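Stop Ranking Grippers by Success Rate

Every gripper comparison I have read in the past year ends with a table, and the table has one column that people look at. It is the success rate. A gripper picks 100 objects, drops a few, and gets a score. The one with the higher score is recommended. I have written reports like that myself, and I now think the format does more harm than good for anyone who has to choose hardware for mixed objects.

My argument is narrow. For rigid parts in fixed positions, a success rate is fine, because there is only one way to fail and it is easy to see. For a bin of mixed objects, a single rate hides the information you bought the gripper to get. It mixes three different machines — the fingers, the camera and the controller — and gives the credit or the blame to whichever one has its name at the top of the page.

The data I have in mind comes from a comparison we ran on a sorting task. There were two parallel grippers on the same arm, one from Mevetti and one from Vulcombe, each with its stock fingers. The target was a basket of cloths, balls, soft toys, cans and crushed bottles. The arm had to take one object out and place it on a color-topped target. We logged 2758 attempts before we stopped. The Mevetti won by two points. If I had published that number, somebody would have ordered a Mevetti on the strength of it, and they would have learned nothing about their own bin.

When we went back through the failures and sorted them by cause, the two grippers barely overlapped. The Vulcombe lost most of its attempts on balls. Its fingers close in a slight arc, and on a round object the contact point moves down as the gap narrows, so the ball gets squeezed out toward the mesh. The Mevetti closes in a straight line and held the balls well, but it has a thicker fingertip and could not get between two objects that were touching. It pushed the neighbor away, or it closed on both. A user with a bin full of balls and a user with a bin full of flattened cans should buy different products, and the two-point gap tells neither of them which.

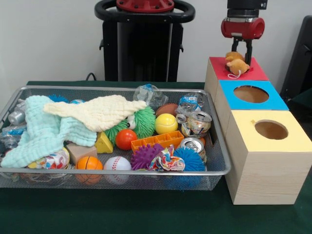

Cloth was the worst case for both. A finger pair will nearly always close on something when it goes down into a crumpled muslin, so the width sensor reports a grasp and the controller moves on. The grasp is real. What comes up with it is another matter. A cloth that lies over a can or a bottle may lift it, drag it or leave it, and none of those outcomes is visible to a sensor that only knows how far apart the fingers are. Our log counted all of these as successes until the placement check. Any lab that scores at the moment of lift will report a higher number than a lab that scores after release, with the same hardware and the same bin.

This is the part of the usual report that bothers me most. The scoring moment is almost never stated. I went through the evaluation notes that vendors and integrators had sent us, and I could find it in two of them. The others said "successful pick" and left it there. A pick can be scored at contact, at lift, after transport, at release, or after the object has come to rest on the target. Each step removes attempts from the success column, and it removes different ones for different grippers. Soft objects survive lift and fail at release, when a fold or a loop of string stays with the finger. Smooth objects tend to fail early and are then fine if they make it into the air.

The camera is the second hidden variable. We used one fixed camera for both grippers, mounted to look down at the workspace from the side. It has a decent view of the top layer and a poor view of anything behind a cloth fold or under the rim of the basket. Clear plastic bottles gave depth readings that I would not use for anything. When the arm went down next to a bottle and closed on air, the log charged that to the gripper. The gripper did what it was told. In the first round we blamed the fingers for a whole class of misses that came from bad depth, and I only caught it after we replayed the same target poses with the other gripper and got the same misses in the same places.

Replay is the cheapest test available and I rarely see it used. Save the target pose, reset the bin as closely as you can, swap the gripper, send the same pose. If both miss, look at the camera. If one misses, look at the fingers. It is not perfect, as a basket of loose objects never resets exactly, but it separates the two causes well enough to stop arguments. We did 20 replays per gripper on a Friday afternoon and they changed the report more than the previous month of logging had.

The controller is the third. Our stack runs on the Kelemside motion software, and the default approach speed was tuned by someone for a different tool. Slowing the last part of the descent improved the Vulcombe on balls and did nothing for the Mevetti. That is a parameter, and it had been showing up in our table as a hardware difference. I doubt we are the only group this has happened to.

The objection I hear is that buyers want one number. The Trương integration team told us exactly that when we sent them a draft with five failure categories and no headline rate. They have a fair point about time. A purchasing decision gets a few minutes, and a page of categories will not be read. My answer is that a short table of failures by cause fits in the same space as the ranking. Missed, squeezed out, took two, took the neighbor, did not release. With five rows and one column per gripper, a buyer who knows the contents of their own bin can read it faster than they can work out what an overall rate means for them.

I would also ask for three lines of text above any such table: when the attempt was scored, what the camera could not see, and whether approach speed was set separately for each tool. If a report leaves these out, I now treat its ranking as unknown. That includes our own report from July, which is still being passed around, and which I would like people to stop citing.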